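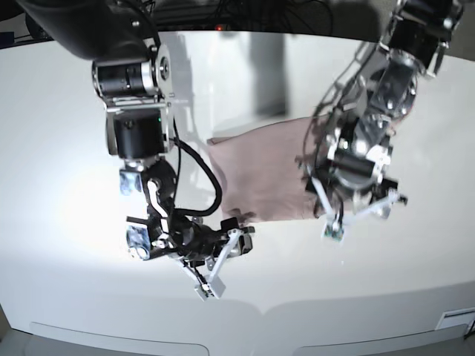
Two robot arms handle a piece of pink cloth on a white worktable.

Sutemow opens orders for Flokska two-arm cloth handling station

PROSTVILLE, November 2023 – Sutemow today opened orders for Flokska, a two-arm station built to handle small flat textiles such as napkins, cleaning cloths and hand towels. The station is sold to commercial laundries, rental linen services and textile sorting shops that still do this work by hand.

Flokska comes as a complete unit with two arms, two grippers, a control cabinet and software. It plugs into a standard wall outlet and takes up less floor space than two folding tables placed end to end. Buyers can use their own table or order one with the station.

Each gripper closes on the fabric with thin linkage fingers. The fingertips are sold as wear parts and can be changed with a hand tool. Sutemow recommends checking them at the start of every shift and keeping a spare set on site.

"Cloth is hard for machines because it never lies the same way from one piece to the next," said Refilwe Buthelezi, product manager for Flokska. "We worked on corners and edges first. If the arms can hold a corner and keep the edge straight, the rest of the fold is much easier."

The first customer is Van der Merwe, a linen rental company with a plant in Prostville. The company ran a station on its napkin line for 49 working days ending in October. During the last full week of the trial, the station folded 2,280 napkins. Pieces that the arms could not finish were set aside in a bin and folded by staff at the end of the shift.

Van der Merwe has ordered 2 more stations for the same plant. They will be used for napkins and bar towels.

The current version does not handle fitted sheets, garments or anything with buttons or zippers. Fabric must be dry and must be fed one piece at a time. An automatic feeder is in development and will be offered as an add-on. No price has been set for it.

Flokska is available for purchase or on a monthly lease. The lease is $1,489 per month and covers software updates, replacement fingertips and one service visit per quarter. Purchase prices depend on the table and installation options. Setup and operator training are included with both plans.

Laundries that want to test the station may send a box of their own textiles to the Sutemow workshop in Prostville. Staff will run the pieces and return them with a written report.

Media contact: Refilwe Buthelezi, Sutemow, Prostville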